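Halliday Linen Service
Equipment planning meeting
Minutes, 2026-08-05
Held in the upstairs room, Cloltholm depot
Present: operations, accounts, workroom, maintenance
Apologies: deliveries

1. Previous minutes
Accepted with one correction. The second steam press was quoted for repair, not replacement. Accounts to fix the file copy.

2. Folding arm proposal
The workroom spoke to the Druveck quote. It covers one arm, a two-finger gripper with a camera at the wrist, and a stand. Fitting is extra. So is training past the first day, which was in the small print and had not been mentioned on the phone.

Operations asked what the arm would do on an ordinary morning. The workroom's answer was that it would pick up folded pieces and move them to the packing end. It would not fold fitted sheets. Druveck says folding "is on the roadmap". Operations asked that this be minuted as no.

Accounts noted that the brochure claims 1000 pieces a shift and doesn't say what a piece is. If it is a face washer the number means very little to us. Asked in writing, Druveck sent the brochure again.

Maintenance is not keen on looking after it. The gripper fingers are a wear part and there is no local stock. The last machine we bought on a promise of next-day parts sat under a sheet for most of a winter.

The workroom said, in fairness, that carrying stacks is the job that hurts people's wrists and that something has to be done about it whichever way this goes. Agreed by all.

3. Fusgate trolleys
Alternative put up by maintenance. Fusgate makes a height-adjusting trolley at $204 each. We would want 6. Total is $1224, plus $42 delivery, so $1266 all up. They don't need software and we can fix the castors ourselves.

Operations thought the comparison a bit unfair as a trolley doesn't lift anything. Maintenance replied that neither does the arm, so far as anyone in the room could swear to.

4. Trial bench
Bench is set up with the patterned cloth on it, as Druveck asked for a surface "like the customer's". Workroom view is that a busy print is a proper test for the camera and should stay. Accounts wants plain white tried as well, so we know which result we are paying for. Both to be done.

Coloured pieces to be used for the first round, pink and orange, stacked folded. White on white to come later and to be scored separately.

Scoring: a stack counts only if it arrives still folded. Refolding by hand is to be written down as a fail, including when it is "only a corner". 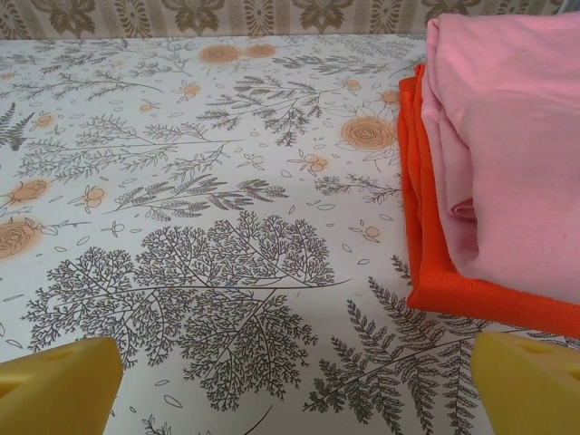 5. Budget
No money set aside for the arm this financial year. Accounts will not move any until there is a fixed price that includes fitting and training, and a written parts time. Leasing was raised. The lease runs longer than the warranty, and there was no support for it.

Trolleys can come out of the small equipment line. Approved.

6. Actions
Workroom: run both rounds at the bench and bring the score sheets, fails included.
Accounts: order the Fusgate trolleys. Go back to Druveck for a full price, and ask again what a piece is.
Maintenance: find out who else stocks gripper fingers, if anyone does.
Operations: ask other Druveck customers how theirs is going, choosing ones not on the list Druveck gave us.

7. Other business
Kettle in the workroom still tripping the power. Maintenance aware.

Next meeting in September, date to be set once the score sheets are in.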